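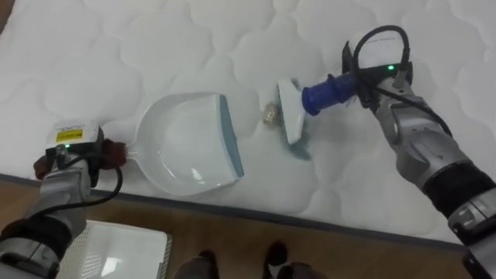

8/1/18

I moved to Umurstead with one suitcase and a dictionary, and for the first month I slept badly. My room was over Dravetti, the bakery, and the ovens start at an hour when I am still dreaming in my own language. I was angry with the bread. Then I began to go down for it, and the anger became smaller.

What I want to write today is about sleep in a new country. At home I never thought about it. In Umurstead I tried going to bed at 10, then at 11, and I read 20 pages of a very dull history of Zemcombe, which I can recommend to anyone who lies awake. The book has 1,000 pages, so I am safe until winter. 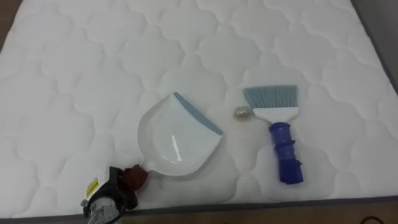 *The dustpan on the white mattress.*

A thing that helped me more was to stop looking at the clock. I put it in a drawer, under my socks. I also stopped calling my family so late, although this was hard, and my mother did not like it.

In September I begin the evening course at Magbanua, and I will come home late again. I still have to ask them if the last bus waits for the students.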